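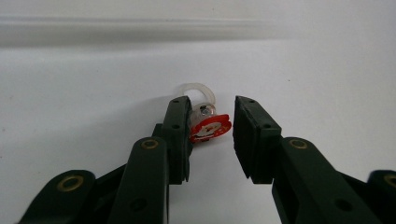
How many demonstrations does a small-object pick need before training is worth attempting? In the Cuvholm project we set the lower limit at 20 per object, and 16 proved too few in the pilot.

2. Collection method

Demonstrations were recorded with the hand-held gripper over a white work surface. Each recording covered the approach, the closing of the fingers and the release. Recordings with the fingers open and nothing between them were kept as a separate class, so that the model could learn when not to close. Wen-hsiung Tu labelled the start and end of each grasp by hand. 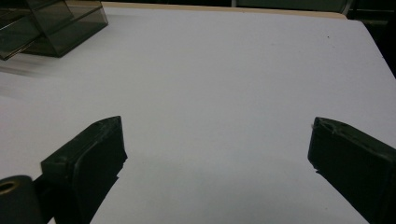

3. Checking the recordings

A recording was rejected if the object left the view before contact or if the time stamps skipped. In April we rejected 12 recordings under these rules, most of them for time stamps. The cause was a full buffer in Mamora, our logging program, and it was cleared by writing to disk every 2 seconds. Start positions of the hand were varied between recordings, but the height was not controlled.

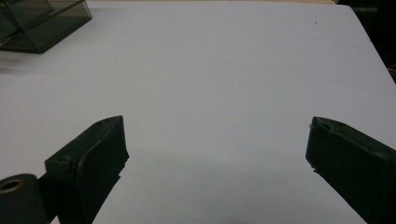
Edem Kpodo objected at the review that uncontrolled height would make failures hard to trace, and asked for it to be logged as a separate field. The field has been added to the Mamora record format. Earlier recordings leave it blank and are excluded from the height comparison in section 4.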